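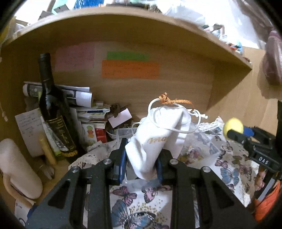
Thursday, 7 a.m. Second pass on the Farahani glossary before the library opened. 290 entries in the Persian column, 19 of them still without an English equivalent. Most of the gaps are kinship terms and forms of address. I have stopped forcing single-word matches and am writing short glosses instead, with the register marked in brackets.

Marjan Esfahani sent back her notes on the verb section. She objects to my treating the spoken and written forms as separate headwords. Her proposal is one headword, written form first, spoken form indented below. This cuts the page count and makes the cross-references simpler. Adopted, except for the verb "to be," where the spoken endings need their own table.

Transliteration is still inconsistent. The Sirnley typescript uses a macron for long a, the Himlow one doubles the letter. Converted 20 pages to the macron by hand. Two hours. The search function in Caden does not match across the two systems, so the rest has to be done before indexing.

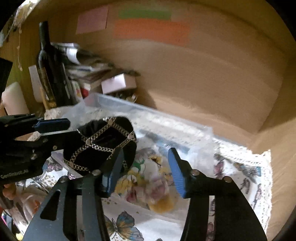

Does the ezafe get written in the transliteration when the script leaves it out?
It is written every time, as -e after a consonant and -ye after a vowel, joined with a hyphen.

Added that to the style sheet under section 2. Over half the compound entries will need checking against it. Start with the letter kaf tomorrow, then the loanwords from French, where the stress marks are also wrong.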